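## Section 3: What we would buy, and in what order

When our group first sat down to plan the equipment for the home-help project, we were (I will admit) mostly excited about the robot itself and gave very little thought to all the bits that go around it. Khanyisile drew up the first budget on a Sunday night, and it had one enormous line at the top and almost nothing under it. Padmavathi, our supervisor, sent it back with a kind note asking what we planned to do when a glove wore through!

So we started again, this time from the tasks. Our list for the term is tidying a sitting room: picking up throw pillows, putting them back on an armchair, and working near low tables and planters without bumping them. Each task tells you something about what to spend money on. Soft things need fingers that can pinch fabric, and a glove over the hand is a wear item, so it belongs under supplies and gets its own line every term.
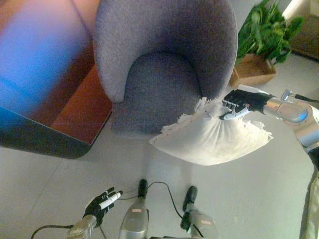
We asked two suppliers for quotes on spares. Vorbridge sells gloves at $200 for a pack of 4 pairs, and Fotau wanted the same $200 for cables and clips, with shipping to be worked out later. Daithí was keen to put both off until something broke, but Bjarke had spent a whole co-op term at Kekana waiting on parts and talked him around over a very long lunch. Both orders are now in the plan for June.

Furniture turned out to be the pleasant surprise. We had set money aside for a proper mock living room, and then found that ordinary second-hand pieces suit us better, as we want a mix of colours and fabrics anyway. I would still keep a little back for extra pillow covers, preferably with different edges and textures.

The line we argued over most was people's time. Subbarao felt that a second person should be budgeted for every session, standing close by, and we have written it that way. It makes the total look heavier than we had hoped, and the department may well ask us to trim it. If they do, our first choice is to shorten the term's task list and leave the staffing alone.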